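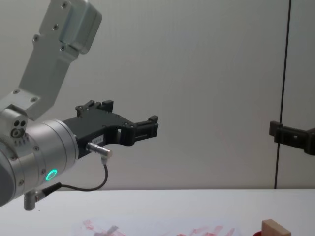 Fine, I'll do the thread. Several of you asked what I meant last week when I said I don't believe a word of the "four-day week pays for itself" reports. I'm in favour of a shorter week. I'd like one. I still don't believe the reports.

Start with the one everybody shares, the Clustley survey. 1429 people replied. It's a decent number and it gets printed large on the front page. What gets printed small, on page 31, is that they replied to a link posted in a newsletter for people interested in the four-day week.

If I stand outside a chip shop and ask people coming out whether they like chips, I don't get to say the country has spoken.

Second problem. "Productivity rose." Rose how? I went through the back of the report looking for what they measured. They asked staff whether they felt more productive. Then they asked managers whether they felt the staff were more productive. Nobody was asked how many invoices went out.

I feel more productive after a coffee. I've checked this against my sent folder and there's nothing in it.

Someone always replies at this point with the firms that kept it going after the trial. Yes, most of the firms kept it. Look at which firms signed up. Design studios, software shops, a couple of charities, a marketing agency. Places where a person can decide on a quiet afternoon that the work is finished.

Not many care homes. No bus depots. One bakery, which left halfway through and appears in the results as "data incomplete".

I worked shifts for nine years, packing and then dispatch. Cutting a day from a rota that has to be covered every hour means hiring someone for that day. There's no meeting you can cancel to make up the difference. The lorry is in the bay or it isn't.

So when the report says "no loss of output across participating employers", I read it as "no loss of output at places where output is hard to see". They may well be right. I just can't tell from what they've published.

Then there's Brovmont. Brovmont is the consultancy that helps firms move to four days. Brovmont also sponsored the follow-up study. The follow-up study recommends, among other things, that firms get outside help with the move.

I'm not accusing anyone of making up numbers. I don't think they did. But if my garage paid for a study on how often I should visit my garage, I'd want to see the workings.

I wrote and asked for them. The reply was polite and said the raw figures would be available in April. I asked which April. No answer to that one yet.

A few people have sent me the 1974 example as if it settles the matter. For those who weren't there or weren't listening at school: the three-day week in Britain was brought in to save electricity during the fuel crisis, and ran from January to early March that year. The claim that goes round is that output barely fell, so we could all have been working three days all along.

It's a shaky comparison. It was an emergency, it was short, people were worried about their jobs, and some places worked longer on the days they had. My mum remembers sewing by torchlight in her coat. She doesn't remember it as a pilot scheme for wellbeing.

You can run flat out for a couple of months on nerves. What I'd like to know is what happens in the second winter, when the novelty has gone and two people are off with flu.

Hardly any of these trials last that long. Six months is the usual. Six months, starting in spring, with a journalist ringing up every few weeks to ask if you're happy.

To be fair to the other side, because I do try: the sick leave numbers look better than the rest. Those come from payroll, so they're counted and not felt. At the firms that shared them, days off sick went down. I'd put some weight on that.

I'd put more weight on it if I knew how many firms didn't share them. The report says "a majority of those who responded". A majority of how many? I looked. It doesn't say.

And the Trongate trial deserves a mention, as it's the only one I've read that didn't annoy me. It was a council offices trial, 48 staff, nothing glamorous. They logged how long it took to answer letters before and after. They published the bad months as well as the good.

Result: letters took slightly longer, complaints stayed flat, fewer people quit. The authors said it was probably worth it and that they weren't sure. I could have kissed them.

It got almost no coverage. I found it by accident while looking for a bin collection form.

Now the hours question, which is where I get properly grumpy. Half of what's sold as a four-day week is five days squashed into four. Ten-hour days. If you've got small children or a long bus ride, a ten-hour day is not a treat. Some people love it. Ask them separately, please, and stop adding them to the same column.

A friend's firm did this. They announced it with cupcakes. Her week went from five days of eight hours to four days of ten, the lunch break got shorter, and the phone still goes on her day off. The company is listed as a success story. She has since gone part time.

Then there's Lahtinen, the scheduling app, whose adverts I now get every time I open my phone, which serves me right for reading about this. The advert says teams using it "win back 900 hours". Per year? Per team? Per team of what size? The small print says "results modelled". Modelled on what? I clicked through twice and ended up at a sign-up form.

What would change my mind? Not a lot, really, I'm cheap. Pick the workplaces by lot instead of asking who fancies it. Include somewhere with a night shift. Count something you can count. Run it for two years. Have it paid for by somebody who doesn't sell the answer.

And tell us what it cost. If a hospital needs more nurses to give every nurse a shorter week, say so, and put a price on it. I might well vote for that price. I'd much rather be asked than told it's free.

That's my real gripe. "It pays for itself" is what people say when they don't want to have the argument about paying. The five-day week didn't arrive because someone proved it was good for output. People wanted their Saturdays and kicked up a fuss until they got them.

You can want a day off because you want a day off. I do — I've got a shed roof that needs doing and a dog who thinks I live at work.

Before you reply: yes, I've read the Icelandic stuff. It's better than most. It was also mainly a cut of a few hours a week and not a whole day, whatever the headline told you. Go and read past the headline and come back to me.

Also before you reply: no, I'm not paid by anybody. I wish. If a shadowy employers' group is handing out money for grumbling, my messages are open.

Small correction to the chip shop post. Someone points out that the survey link was also shared on a jobs board. True, and I missed it. It was a jobs board for four-day week jobs. I'll leave the post as it is.

Muting this for a bit. Tea's on.

Posted 2nd February by the thread author

We use cookies to remember your settings and show you posts you may like. Accept all / Manage choices

More from this author
Why does every office survey have a smiley face on it
Reading the small print on "unlimited holiday"
A short moan about step counters
What "up to" means on a broadband bill
Rail delays and who gets to define "on time"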